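Teaching a Policy to Tidy: Learning Grasp Timing from Hand-Held Gripper Recordings

Project report, Robot Learning Lab Course
Linnea Lunde, Sumeya Gidey, Berhanu Hailu
Advisor: Nuria Admasu
April 8, 2018

What we wanted to do

Our goal was a piece of software that looks at the view from a gripper and decides when to close the fingers. That sounds small, but it kept three of us busy all term, and we loved it! Earlier groups in the course wrote rules by hand (close when the object fills so many pixels) and those rules fell apart as soon as the background changed. We wanted to learn the timing from people instead.

Data

A person carries the gripper by its handle and does the tidying, so the recordings show human timing from the gripper's own point of view. We collected 180 short clips in real homes and cut them into 1,639 labeled windows. Each window is tagged "approach", "close", "hold" or "release". Berhanu wrote the labeling tool, which we named Danis, and it saved us a huge amount of clicking. You scrub to the moment the pads start moving, press one key, and it fills in the rest.

We picked bedrooms and kids' rooms on purpose. Bedding is soft and patterned, small things lie close together, and see-through packaging is a real test for any vision model.

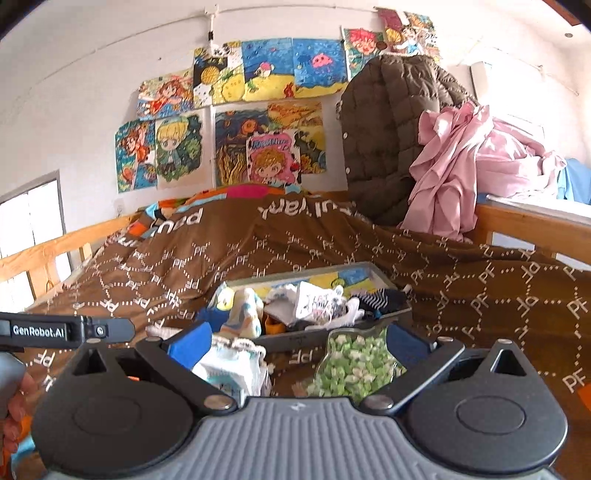
Figure 1. Pads open in front of a clear container of small green and white cubes, with a tray of mixed items behind it on the duvet.

The clear container was our favorite hard case. Our first model used a depth estimate as an extra input, and on transparent plastic the estimate kept jumping to whatever was behind it. The model then thought the object was farther away and waited too long. Sumeya tried dropping depth and feeding in 11 past frames of color instead. We did not expect much from it, but the late closings dropped right away. Motion seems to tell the network more than a bad distance value does.

Training and planning

The network is a small convolutional encoder with a recurrent layer on top. Training takes 75 minutes on the lab machine. Its output goes to a simple state machine, which only lets "close" follow "approach" and only lets "release" follow "hold". Before we added that, the output flickered between states on busy patterns like printed fabric (very funny to watch in replay, less funny to debug).

Problems still open

Crowded trays are hard. With several items touching, the model picks a good moment but has no idea which item the person meant. Linnea has started on a second output that marks the target, using the window just before closing as the label. We also mixed up two clips from March when renaming folders, so the split script now checks for duplicates before every run.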